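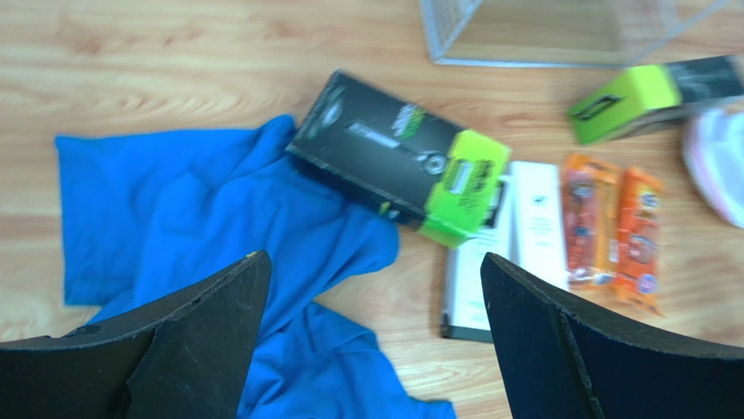
3.2 Preparing the work surface and applying the first coat

The Kastar hardwax oil is supplied ready to use. Do not thin it. One 1000 ml can covers a typical dining table twice, with enough left for later repairs.

1. Sand the surface along the grain, finishing with 150 grit. Do not go finer than 180 grit, or the oil will not soak in evenly.

2. Vacuum the surface, then wipe it with a lint-free cloth. Leave the wood to dry for 40 minutes if the cloth was damp.

3. Stir the can for two minutes with a flat stick. Do not shake it.

4. Pour a small amount of oil onto the applicator pad and spread it thinly along the grain.

5. Wait 15 minutes, then wipe off all excess with a clean cloth. Shiny patches mean that oil is still standing on the surface.

6. Let the first coat cure overnight before applying the second.

Note: Knots and end grain take up more oil than the surrounding wood. Apply a second pass to these areas before wiping.

CAUTION: Oil-soaked cloths can catch fire on their own. Soak used cloths in water and lay them flat outdoors to dry before disposal.

Full hardness is reached after 96 hours. Until then, keep water off the surface and do not cover it with a tablecloth or mat. For worn areas, see section 3.4, Spot repair.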